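Put the labels back on the spice jars

Opinion. Torunn Tveit, July 2024

Short version: clear glass, white cap, no label, stop it. Long version below. I wrote most of this standing up so forgive the state of it.

Salt gets away with it. Salt always gets away with it. A light brown powder does not.

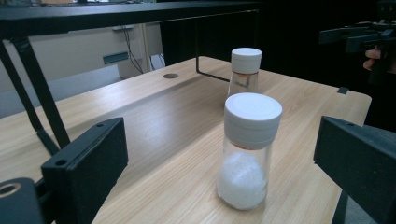
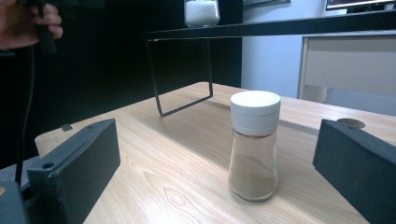
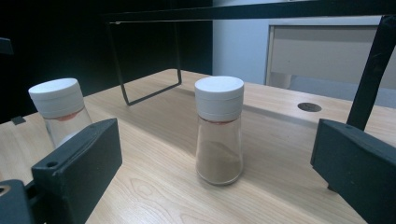
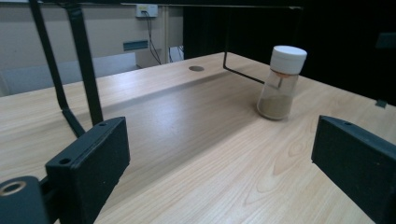 What's wrong with a naked jar

Tan-brown powder. Fine. Which one? Could be cumin. Could be ground ginger gone a bit dull, could be white pepper, could be a curry mix my sister brought back from somewhere and decanted without telling anyone. I have opened jars like that and sniffed and still been wrong. Garlic powder in the rice pudding, September before last. We ate the top layer. Then we had toast.

People say you learn your own jars. You do, sort of. You learn them if you cook every day and if you live alone and if the jar always goes back to the same spot. Take away any one of those and you're sniffing again. My household has 2 cooks and a teenager. The spot does not hold.

And the sniff test is not the great skill people think it is. Try it with a cold. Try it with an onion already in the pan. Coriander and cumin, ok, most folks can split those. But mace and nutmeg? Old paprika and old chili, once they've both faded to brick? Come on.

How we got here

Matching jars. That's the whole story. Somebody's drawer looked lovely with everything the same height and the same cap, and then the printed labels looked fussy so the labels went too. I get it. I did it! I bought the Flirell set, 19 jars with white caps, and soaked off every sticker on the first evening because they were in a curly script I couldn't stand. Felt wonderful. Drawer looked like a pharmacy.

It lasted until the first batch of chili. Went looking for smoked paprika, found three jars of rust-colored something, guessed. Guess was cayenne.

The Telska rack people next door have it worse, theirs hangs on the wall over the stove, all the jars in a row at eye level, so guests get to be confused too. Steam, heat, sunlight, no names. A wall of brown. I've stood there with a spoon asking which is the cinnamon and watched two adults who own the rack disagree.

The half-label is no better

Then there's the compromise crowd. Label on the bottom. So you turn the jar over to read it, and if the cap is the shaker type with holes, well. You've seasoned the floor.

Or the single letter. C. Very chic. Cumin, coriander, cinnamon, cloves, cardamom, cayenne, caraway, celery seed. Thanks.

Or chalk pen, which I tried for nearly 29 days and which comes off on damp fingers, so after a couple of weeks everything said "ur eric" and then it said nothing.

Residue is not a label

I've heard this one argued at a dinner table with a straight face. That you can tell what's in a jar by what stuck to it, the ring under the cap, the dust on the inside of the glass. All that tells you is something orange lives there. Or lived there, before somebody topped it up with something else. A jar that has had three tenants tells you about all three at once. I refilled one of mine without washing it and my cinnamon tasted of paprika until Easter. So no. Wash the jar, dry it properly, overnight with the cap off, and then write on it.

The thing about dates

While I'm here. A name is the minimum. A date is what I'd really like from everyone, and I know I won't get it. Ground spice fades, we all know it does, and then we all keep the same turmeric through two house moves. Once you pour it out of the packet you have thrown away the only bit of writing that told you how old it was. The Bråten packets at my shop have the best-by date stamped on the fold at the top, so I just cut the fold off and tape it to the jar. Ugly as sin. Works.

My mother kept hers in the packets, folded over, with clothes pegs, in a biscuit tin. It was chaos and it spilled and it was a better system than mine because every single thing in that tin said what it was. She could send a seven year old to fetch the allspice. I can't send my own husband.

What about salt, you'll say

Yes ok. White, granular, heavy in the hand, I'll give you salt. Except sugar. I've had sugared eggs, at a rented cabin, from a clear shaker with absolutely no writing on it, and I was the one who poured. Cabins, rentals, office kitchens, anyplace where the person shaking is not the person who filled it. Those should have labels before anybody's home does. Big dull ones.

And allergies. I should of put this first. Mustard powder, celery, sesame, they go in those same little jars, and a guest who has to avoid one of them can't go by color. They have to go by my memory, and you've read what that's like.

What I do now

Masking tape. Roll of the stuff and a marker, tied to the drawer handle with string so it can't wander off. Name on the side, date under it, one strip per jar, takes seconds. I priced up the nice route first, a Pruken label maker, and with the tape cartridges it came to 488 kroner. For a thing that writes "cumin". I put it back.

The tape goes on before the powder goes in. That's my one real rule, because once it's full and the cap's on you think you'll remember, and you put it down, and the phone goes. Names on the side, never the cap. Caps get swapped. All the caps in a set are the same cap, two jars open at once while you're stirring and that's it, cloves is now ginger and will be for a year.

Is it pretty, no. My drawer looks like the back room of a hardware store. A friend opened it last week and said oh, you've given up. Then she needed the cardamom and had it in her hand before I'd turned around from the sink.

So go and do your drawer. Anything you can't name with total confidence goes in the trash, I mean it, don't keep it for soup. Wash those jars and start them over. I still have one at the back I'm not sure of, brown, smells a bit of everything, and it's going out tonight.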